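12/09/2018

**Speakers and telescope hosts wanted for the Grerham winter astronomy evenings**

The Peltden Astronomical Society is looking for people to give talks and run telescopes at its public evenings in Grerham this winter. The season ends in February. All evenings are free to the public and no ticket is needed.

We need two kinds of help.

### Speakers

We have six talks to fill. Each one should last no more than 45 minutes, with time for questions afterwards. The audience is mixed. Some people have observed for decades and others have never looked through an eyepiece, so please keep the maths light and explain any terms you use.

Subjects we would like to cover:

- how the distances to nearby galaxies are measured
- meteorites, and how to tell one from slag
- variable stars and what amateurs can add to the record
- the history of the Durrani refractor, which the society has owned for 27 years

Other subjects are welcome. Last season's most popular talk was on sundials, so please don't feel you must stick to deep space. Talks that mainly advertise a product or a book will not be accepted, although you may bring copies of your own book to sell at the end.

### Telescope hosts

Hosts set up one of our telescopes in the yard after the talk, find two or three objects and help visitors to look at them. You should be able to find the brighter Messier objects without a computer. You don't need your own telescope, but if you would like to bring it, tell us the mount and whether it needs mains power.

If it is cloudy, hosts help indoors with the star charts and the meteorite tray. 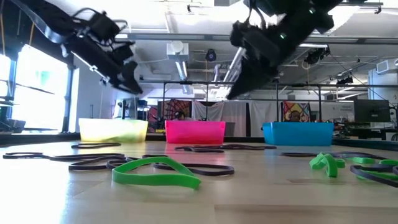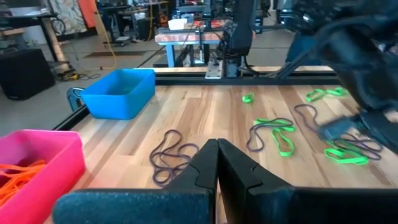
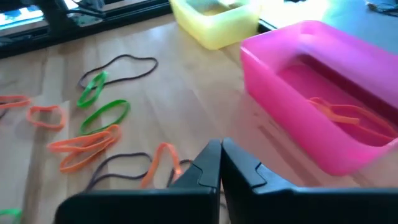
Hosts are asked to come to one training evening before their first session. It covers where things are kept, how to collimate the two Dobsonians, red torches, and what to do if a child wants to look at the Moon and cannot reach. Tea is provided. Wear more layers than you think you need.

### What we offer

Speakers receive a fee of £27 and return travel by public transport or the equivalent in mileage. Please ask us first if you would be coming a long way. Hosts are not paid, but they have free use of the Womutus library of books and eyepieces for the whole season.

The lecture room has a projector, a lapel microphone and a hearing loop. Access is level from the car park to both the room and the yard. The yard is gravel and can be hard going for wheelchairs, so let us know and we will lay the boards.

### How to apply

Speakers should send a title, a summary of no more than 150 words and a note of any dates they can't do. Address these to Tamunoemi Onyeka, programme secretary.

Hosts should write to Hammad Butt, who looks after the instruments, saying what observing they have done and which evenings suit them.

Letters can be left at the society's desk in Grerham library. We reply to everyone who writes, including those we can't fit in this season.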